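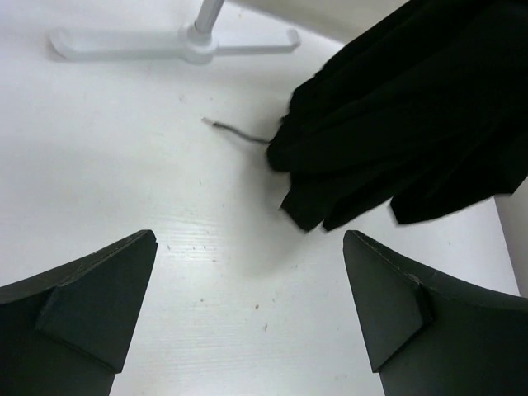 Entretien du linge, fiche 2 : préparer le poste et déplier une pièce froissée

Support de cours, module Rasberg
Formatrice : Alžběta Vrabec

1. Le plan de travail

On travaille sur une surface claire, lisse et dégagée. Un textile noir ramasse tout : passer la main à plat sur le plateau, puis un chiffon à peine humide, du fond vers soi. Les poussières fines se voient mal de loin - se pencher et regarder en lumière rasante. Écarter les fils et les cordons qui pourraient se prendre dans les plis.

2. Déplier une pièce foncée

Sur du noir, les coutures se repèrent mal à l'œil. On les cherche au toucher.

Poser la pièce en tas, sans la secouer. Trouver un bord épais (ourlet ou encolure) et le suivre jusqu'à un angle. Tenir cet angle d'une main, ouvrir les plis de l'autre.

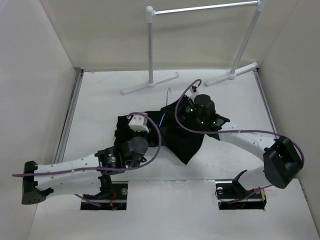

Une main maintient toujours le tissu pendant que l'autre travaille. Si l'on tire des deux côtés à la fois, les plis du milieu se resserrent et il faut recommencer. Lisser ensuite du centre vers les bords, paume ouverte - jamais du bout des doigts, qui marquent les mailles fines.

Pour un tee-shirt, on finit par les manches. Les plis qui restent sous l'aisselle se reprennent au repassage, voir la fiche Gindmont, page 77.

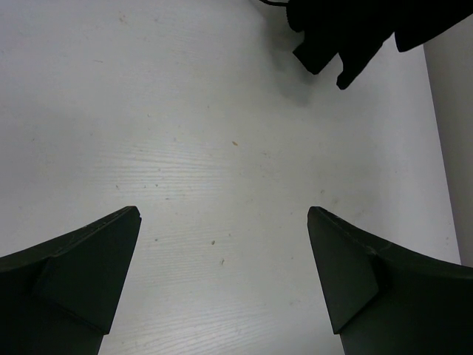
3. Remise en état du poste

Brosser le plateau dans le sens du veinage. Vérifier les angles, où les peluches s'accumulent. Ranger les chiffons dans le bac Werisby.

À rendre pour le 12 septembre : une demi-page sur le pliage d'une pièce foncée de votre choix. Indiquer le code du module, 2662, en haut de la feuille.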